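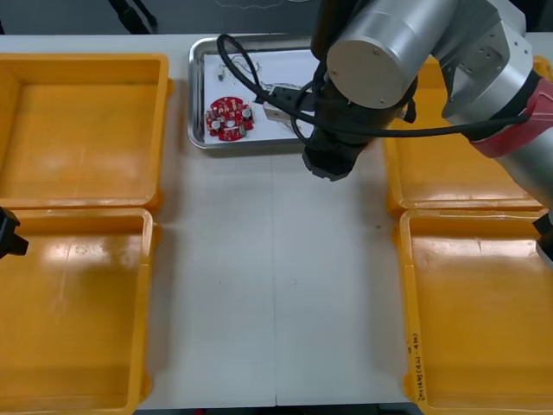
STEMLEY, 24 Jul 2018 — Kekdale, the electronics reuse company, has opened a parts sorting room at its site on Morrison Street in Stemley. The room takes in circuit boards, wire harnesses and small connectors left over from repair shops and equipment makers, and sorts them so they can be tested and used again. Parts arrive at each sorting table in a lined steel tray and leave it in yellow plastic bins, which stand along the left and right sides of the white tabletop with bare table between them. A round red board with three silver capacitors is typical of the kind of part the room was set up to handle.

Until this month, Kekdale sorted its incoming parts in a corner of the Stemley warehouse, next to the shipping desk. Mixed lots were often set aside for weeks while larger equipment was moved through. In the first half of this year the company received 2,153 mixed lots at Stemley. Of these, 754 were still waiting to be sorted when work on the new room began. The company expects to clear them before the end of the fall.

"We had good parts sitting in cartons with bad ones, and customers calling to ask for exactly the things we couldn't find," said Sorcha Purves, operations manager at Kekdale. "A board is only worth something to a repair shop if we can tell them which board it is and put our hands on it the same day. We weren't able to do that often enough."

How the room works

Each lot is opened at the receiving counter and checked for damaged packaging, loose batteries and anything that does not belong in the electronics stream. Items that pass go to the sorting tables a small amount at a time. The trays are kept shallow on purpose, and sorters are asked not to fill them. Wires tangle quickly when they are piled up, and pulling on a tangle is one of the main ways that connectors get damaged.

Harnesses are separated from boards at the table. A twisted harness goes with others of its type, and a simple red-and-black pair goes with other power leads. Labels and sleeves are left on.
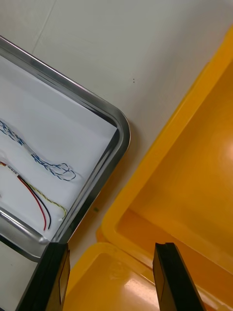
Leads that have bare ends are kept as long as the insulation is sound, because many repair shops cut and strip their own wire in any case. Those with cracked insulation are sent for copper recovery. The same rule is used at the company's smaller site in Rirkton, which has handled cable and wire only for the past six years and will continue to do so.

Boards follow a different path. A sorter looks at both faces for burn marks, cracks, swollen capacitors and missing parts. Boards with visible damage are set aside for materials recovery. The others are grouped by outline and color first and by part number second, which Kekdale says is quicker than reading every label at the start. They then go to the test bench across the hall, where they are powered up one by one.

Board labels get particular attention. Many boards carry a narrow white strip with small characters on it, and the terminal blocks often have markings printed beside them. Both are recorded when they can be read. When they can't, the board is matched by shape — the position of mounting holes, large capacitors and screw terminals is usually enough to tell one model from another.

"People assume the label is everything," Purves said. "Sometimes it has been rubbed off or somebody has put a sticker over it. You learn to go by where the terminals are and whether there's a hole in the middle of the board."

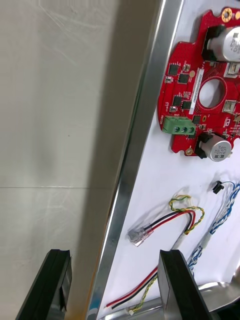 Changes for repair shops

Repair shops that already buy from Kekdale will see two changes in the stock list. Boards will be listed with the terminal type as well as the part number, and harnesses will be listed by wire color and connector. Harnesses were previously sold by weight in mixed bags. The mixed bags will still be available for schools and hobby groups that prefer them.

Orders placed before noon will be packed the same day at Stemley. Orders for cable and wire from Rirkton will ship on the next working day, as before. Prices have not changed.

Sending in parts

Businesses can send leftover boards and harnesses to the Stemley site or drop them off at the receiving counter, which is at the rear of the building on the Morrison Street side. Kekdale asks that boards be packed flat with paper or card between them, and that harnesses be coiled loosely and not knotted or taped. Batteries must be removed and cannot be accepted. Lots do not have to be sorted in advance, but a short written list of what is inside is helpful.

Senders who would like a report on their parts should put a contact name inside the carton. The report gives the number of items kept, the number sent for recovery, and any that could not be identified.

About Kekdale

Kekdale collects, sorts, tests and resells used and surplus electronic parts. It has sites in Stemley and Rirkton and sells to repair shops, schools and small manufacturers.

Press contact: Sorcha Purves, Operations Manager, Kekdale, Stemley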